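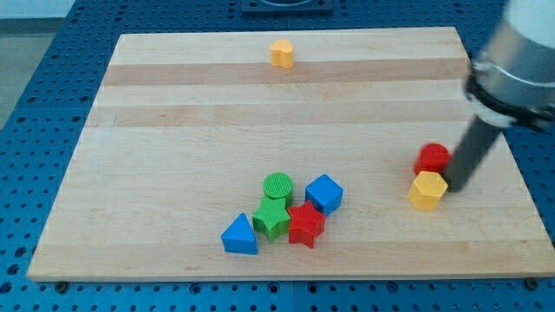 Kallunora chart editor review

So I've been charting fan songs for a while now, mostly for mods that maybe a dozen people ever download, and I finally gave in and moved everything over to Kallunora after Renji Oshima wouldn't shut up about it in our server. I've used it every evening since July. I like it a lot! I also want to throw it out the window whenever I touch the camera events.

Good stuff first. The note grid is so smooth. You scroll, it scrolls, and the waveform stays glued to the lanes even when you zoom way in (if you're coming from the editor that shipped with Wustport, you know what a big deal this is). Placing holds is one drag. Mirroring a section for the opponent side is one key. You can drop the playback speed all the way down and the pitch stays put, so you can hear where the vocal chops land in a fast section. My finale chart has over 2,000 notes in it, and the old editor used to choke and drop my last few edits when I saved. Kallunora opens it in the time it takes me to sit down.

The playtest button is my favorite thing. Hit it and you're playing from wherever your cursor is, with your own keybinds and scroll speed, then escape puts you right back on the same beat. I used to bounce out to the full game for every little fix, ugh.

Okay, the camera events. They live on their own timeline under the grid, and you can't select more than one at a time. I had a song with 80 beat zooms that all needed to come down a bit, and I did them by hand, one after another, with a podcast on. Mi-kyung Yeom told me you can edit the chart file in a text editor and find-and-replace the values. Works fine, but come on.

Screen shake is weird too. The preview plays it a lot softer than the game does, so what looked like a nice rumble in the editor turned out to be soup once I loaded the mod for real. Please test yours in-game before you put it up, and please add an off switch for players who get queasy.

Importing is hit or miss. Wustport charts came over clean except for two songs with tempo changes in the middle, where everything past the change was late. Asuka Hirose had the same trouble with hers. You can fix it by adding the tempo change again yourself and nudging the section over, but it's a boring half hour.

Dialogue portraits: there's a tab for them, it's empty, it says coming soon. It said that in July.

Would I go back? Nope. For notes and timing this is the nicest editor I've used, and the autosave has rescued me twice already. If your mods are mostly cutscenes and fancy camera work, wait a couple of updates. I'm doing a second week for Yuto's mod now with all new charts, and I'll add to this if the import fix comes out before we finish.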